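23 August 2019
Purnberg bench, bus priority box, second week

Picked up where we left off with the signal priority unit for the Pelten corridor. The fault from Wednesday came back at 9:40 with the same log line as before: bus detected, request sent, no green extension. Swapped the antenna lead and reseated the card. No change, so the radio side is fine and I'm leaving it alone.

Replayed the March recordings through the box next. The full set is 1816 approaches. Took out the ones where the bus was running early, because those aren't supposed to ask for anything. Also took out runs with the door sensor stuck open, which left 486 good approaches with a late bus and a working door.

Of those 486, the box dropped the request on 216. Sorted them by stop. Almost all the drops are at Tak Street and Dutudov Bridge, where the stop is on the near side of the junction. The far-side stops are nearly clean.

What I think is going on: the box sends the request when the bus crosses the outer detection point, then starts a 60 second timer. At a near-side stop the bus pulls in, loads, and is still standing there when the timer runs out. The controller cancels the request and the box doesn't send a second one until the next junction. The driver closes the doors and gets a red.

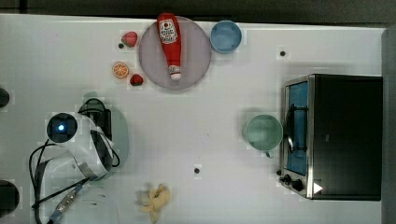
Ju-won Yook objected to this over the phone: a longer timer would just hold the cross street on green time it can't use, and the Dutudov side backs up onto the bridge when that happens. Better to hold the request until the doors close and send it then, even if it means a shorter warning for the controller. Also wanted to know if the door signal is quick enough, as the older buses report it through the fare unit.

Fair point on the timer. Went back and checked the door signal on the older buses. It comes in late, by a second or two on most runs and worse on a few. That's usable if the stop line is far enough from the stop. Tak Street is fine. Dutudov Bridge is tight, as the bus is nearly at the line when it pulls away.

Changed the config on the bench unit so near-side stops wait for door close. Left the timer as it was. Reran the Tak Street approaches only and the drops went away except for a handful where the doors opened a second time for a late passenger. Those need a resend rule. Haven't written it.

Config saved as tak_door_2. Don't load it on the road units yet, the stop table still has Dutudov marked as far side and that will have to be fixed first.

To do:
Fix the stop table.
Resend on second door close.
Ask Pelten depot which buses still report doors through the fare unit.
Rerun Dutudov with the detection point moved back.

Box left powered on over the weekend with logging on. Spare card is in the left drawer.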